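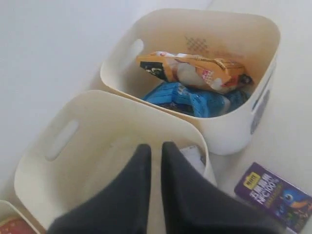

Fig. 1. Sorting into the cream bins, wrist camera view.

Building a Sorting Arm at Home - Handout 4: The Wrist Camera and the Soft Fingers
Premcombe Shared Workshop, evening course notes
Posted December 2022 by the course tutor

Welcome back! By now your arm should move on all its joints without buzzing, and the base should be bolted or clamped to something heavier than you think it needs. If it still walks across the floor when the shoulder swings, go back to Handout 3 and fix that first. Everything tonight depends on the base staying put.

Tonight is my favorite part of the whole build, when the arm gets its eye and its fingers and starts to feel like a machine that does things.

1. Where the camera goes

We mount the camera at the wrist, looking down along the fingers. You want both fingertips in view all the time. In Fig. 1 they come up from the bottom edge and point into the middle bin, and that is a good layout to copy. If you only see one fingertip, turn the bracket a little and check again before you tighten the second screw.

A wrist camera sees very well what it is about to grab and very badly everything else. Look at the purple snack box on the floor to the right of the bins - it runs off the side of the picture. The bin in the lower left corner does the same. Your software has to be fine with half an object. Beginners (me included, on my first arm) tend to write code that expects whole ones.

Run the cable up the outside of the forearm with a loose loop at the wrist. Turn the wrist by hand to both ends of its travel and watch the loop. If it goes tight at either end, give it more slack now.

2. The fingers

Two fingers are plenty for this project. Three look great and will eat a month of your evenings. Keep the tips rounded and cover them with something that has some grip and some give. Try a few coverings and keep notes, since what holds a cardboard box nicely may slide right off a shiny wrapper.

The Naltetier board in your kit drives the finger motor. Set the current limit to 425 to begin with (the setting is a plain number in the config file, no units) and only go up from there in small steps. Too low and the fingers let go halfway to the bin. Too high and you crush your groceries, or strip a gear, and the gear is the one that costs money.

Closing routine:

- move to the hover point and stop
- wait for the picture to settle
- open the fingers wider than the object
- lower, close slowly, stop when the current climbs
- lift a little, then check the current again

That last check is worth its weight in gold. If the current has dropped after the lift, the object has slipped and the arm should go back to hover. Please don't skip it to save time!

3. Choosing things to practice on

Raid your kitchen. You want a mix: something boxy, something that crinkles, something that gives when you squeeze it. Snack packages are wonderful for this, they are cheap and light and they make terrible trouble for a camera. Glossy wrappers throw glare in every direction, and a crumpled bag has a new shape every time you drop it.

Squeezable bottles are the next step up.

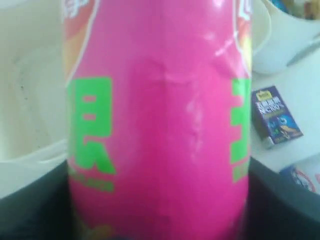
Close work like this is where the focus gives up. Our little cameras have a fixed lens, and once an object is near enough to fill the view the print on it goes soft. Big shapes and strong colors still come through, small lettering doesn't. So do your reading from farther back: take one picture at the hover point, decide there what the object is and which bin it belongs in, and then trust that decision all the way down. During the last stretch the camera only has to answer one question, whether the object is still between the fingers.

Plastic that gives is also hard on the current check. The motor load climbs slowly as the wall bends, where a box gives you a nice sharp jump. Set a separate, gentler limit for soft items and store it with the item name.

4. Light and background

Use even light from above. A single desk lamp makes hard shadows, and the arm will happily try to pick up a shadow. A pale floor or table under the work helps a lot with colorful objects and not at all with white ones. A cream bin on a white floor is a fair test of your edge detection - if yours can find the rim, be proud of it.

5. Labeling your pictures

The class picture folder stands at 2,273 after the May group added theirs. Please name yours the same way, with the item first and the bin second. Use the Cellow labeling tool on the workshop machine, the version at home may save in a different format. Blurred pictures stay in the set. Your arm will see blur every single run, so it needs to meet some in training.

For next time

Get through up to 18 pick attempts with at least three different items and write down every miss, with a word on why. Misses are the interesting part and we will spend most of the next meeting on them. Bring your arm, your power supply and your config file on a stick. The Salazar bench has the good vise, so if your bracket still needs drilling come a little early and grab it.

Last updated: after the second run of the course, cable loop note added in section 1

Related handouts
Handout 2: Motors, Horns and Stripped Screws
Handout 3: A Base That Stays Put
Handout 5: Learning from Your Misses
Parts list for the Premcombe arm
Setting up the Naltetier board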